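Planner update: wait for the second release 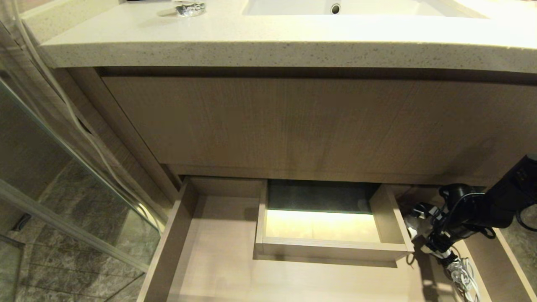 Does the new Holemach planner mean we can stop tuning grasps by hand? Hardly. It picks sensible approach angles more often than the old one, but the tuning has moved into a config file with more settings than before, and someone still has to sit with it.

Felley's release notes promise "drawer-aware" planning. We ran 20 tries with cables as the target. The planner returned a path in 19 of them, which sounds splendid until you read the logs: 9 of those paths treated a cord as a solid box and kept well clear of the very thing we wanted picked up. The software marks these as successes. We don't.

Perception is the weak spot. A plug has a shape the model can learn. A loop of cord doesn't keep one for long, and pale cable inside a pale wooden drawer gives the depth filter very little to work with. The Brusgate branch handles this a bit better and plans a good deal slower.

The demo video looks lovely, as they all do. Please stay on the old version for now, and send logs with any complaint.

Related items
Čierny simulator: what the numbers leave out
Depth filters and shiny taps
Notes from the October tooling call

Contact the newsletter desk | © Brusgate 2022-10-16 | Back to top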